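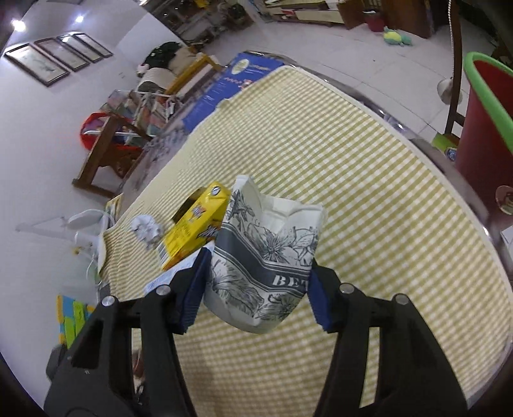

The job used to be in the hands and now it is in the wrist, one member of the handling team remarked during our first interview, adding that the change had taken most of the autumn to get used to. The remark was repeated in different words by other staff, and it shaped the questions we put to the company afterwards.

Workplace Change Project: Final Report
The introduction of gripper-led handling at Curska

1. Background

Curska prepares handling records for Wong, a supplier of sorting equipment. The work consists of picking up, moving and setting down everyday packaging with a hand-held gripper, so that the recorded movements can later be used to train automatic arms. It is carried out at tables in furnished rooms, among ordinary household things, as Wong does not want its equipment to learn only from bare benches.

Before the change, the 14 members of the team sorted returned goods by hand at the Andham depot. That work has been taken over by an automatic line made by Gison. No post was lost, but every job description was rewritten.

2. Method

We interviewed five members of the team and two supervisors, and observed work on three mornings. We were also given the session log for November, which lists 2,784 completed pick-ups. Staff were told that their answers would not be passed to the company in a form that identified them.

3. Findings

3.1 Pace. On the old line the pace was set by the belt. Staff now decide for themselves when to begin each pick-up, and most of those interviewed regarded this as the main improvement. Two said that they missed the company of the line, where it was possible to talk while working.

3.2 Physical strain. Lifting has almost disappeared. Complaints of a sore forearm have taken its place – chiefly among those who hold the gripper for long periods. A break is due after every 30 minutes of handling, but it was not always taken on the mornings we observed. 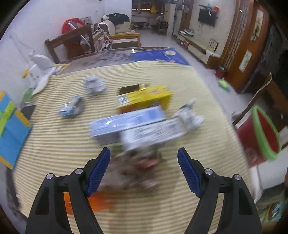

3.3 Skill. Boxes with firm sides are considered easy. Soft plastic packets and thin paper items are harder, and new starters are given them only in their second week. Experienced staff described approaching such items slowly and closing the grip in stages. None of this appears in the written training guide, and pay grades do not yet reflect it.

3.4 Outlook. Staff understood that their movements may help to automate further tasks. Opinion was divided on whether this put their own posts at risk, and supervisors could not say what was planned after the present contract with Wong.

4. Recommendations

Breaks should be entered in the session log. The training guide should be revised together with the handling team, and the pay grade for the role should be reviewed at the same time. Curska should also tell staff in writing how the recordings are used and how long they are kept.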